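Aslı Ağca had already made me a cup of tea and put a gripper in my hand before I'd found the record button on my phone. She runs data collection at Truvard, a small outfit in Cikosthorpe that wants household robots to learn tidying up from people, and she doesn't much like sitting down for interviews. "Have a go first," she said. "You'll ask better questions."

So I had a go. My job was to pick up a sponge and put it in a bowl, and I was hopeless! The thing is heavier at the front than you expect, and I kept squeezing too early. Aslı let me finish, then told me cheerfully that we'd be throwing that one out.

"Hesitating is fine," she said. "People hesitate. What I can't use is somebody who closes the jaws on nothing, opens them again, looks at me, laughs and then does it properly. The model would learn the looking and the laughing, more or less."

She came to this from physiotherapy, of all places. She spent seven years watching how patients reached for cups and door handles, and when a friend at Altwood (the company that funded the first round) told her they needed people who could look at a hand movement and say what was wrong with it, she applied that night. She still talks about wrists the way other people talk about cricket.

I asked how many examples you need before a robot can do one simple job. She pulled a face. "Everyone asks that. For the bottle task we've got 815 we're happy with, and I'd like more. But I'd take a hundred good varied ones over a thousand where the bottle's always in the same spot."
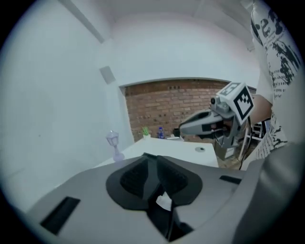

Variety is the bit Aslı gets most worked up about, and I could have listened to her on it all afternoon. If every example starts from the same place, she told me, the learner picks up a habit and falls over the minute you nudge something. So between takes things get shifted, turned, swapped or brought closer together. With something like that blue bottle, she'll want people coming at it from the left, from the right, from higher up, and with a plant or some other bit of clutter close by on the table. "Your kitchen bench has stuff on it," she said. "Mine's a disgrace. Why would I train on a bare one?"

Then there's the question of who does the demonstrating. She has three regulars, and she can pick them apart from the recordings alone. One goes in fast and slows right down at the last moment. Another takes a big swooping curve every single time — "like he's parking a caravan" — and she wouldn't change it for anything, as long as he isn't the only one in the set.

Do they get bored? "Oh, massively. After forty minutes you can see it in the data. The grasps get sloppy and they start dropping things from too high. I make them stop, and we go out for a walk or a sausage roll."

The checking takes longer than the recording, which surprised me. Every example gets watched back by someone who didn't make it, using a labelling program called Michalski. (It's named after a dog. I asked.) The reviewer marks where the grasp begins and ends and whether the object finished up where it was meant to. If two reviewers disagree, Aslı has the casting vote, and she told me she changes her own mind more often than she'd like.

I wondered if she kept the failures. Some of them, yes. A missed grasp followed by a calm second try goes in its own folder, and she's been arguing since April that it should be used a lot more. "A robot's going to miss. I'd like it to have seen somebody miss and carry on."

Before I left she let me try the sponge again. I got it into the bowl three times running, and she kept the last one.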